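4. Recording a two-handed demo

Read section 3 first. If the grippers haven't been zeroed today, stop and go back. Notes from Dorin Munteanu's runs in April are merged in below.

The method needs both views for every demo, wrist and head. One without the other gets thrown out at import.
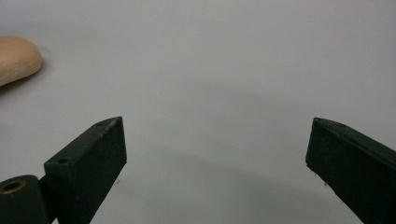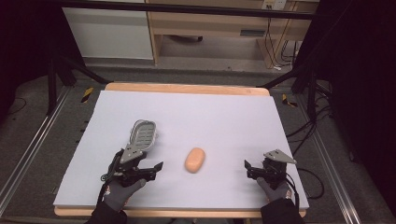
Fig. 4. Wrist view (first) and head view (second). Jaws open, nothing held.

4.1 Lay the white board on the table. Wipe it. Crumbs show up in the wrist view and the Voken tracker sometimes locks on to them.

4.2 Put the object near the middle, any angle. Change the angle between demos.

4.3 Gloves on, both hands. Pick up the grippers. Check cables run clear of your feet.

4.4 Open both jaws fully. Hold one gripper each side of the object, same distance if you can, and keep still untill the tone.

4.5 Do the task. Normal speed, no pausing to think.

4.6 Back to the start pose, jaws open. Stop recording.

Note: object near the edge of a wrist view at the start is fine. Out of both views isn't, redo.

Note: worn finger edges are OK. Cracked ones are not. Spares in the Altimcombe drawer, tell Toshiko Tanabe if you take the last pair.

CAUTION: fingers pinch. Don't reach between the jaws to straighten the object, put the gripper down first.

CAUTION: never pull on the wires to free a gripper. Unplug at the box end.

4.7 Batches. 100 demos per object, then swap. The set stands at 2092 after import, with 209 rejected, mostly for moving before the tone. Rejects stay on disk, dont delete them, Kendra Vachon is using them for the start-pose comparison.

4.8 Drift check every 2 batches. If the wrist track and head track disagree, rerun section 3 and mark the batch "suspect" in the log.

Go to section 5 for export.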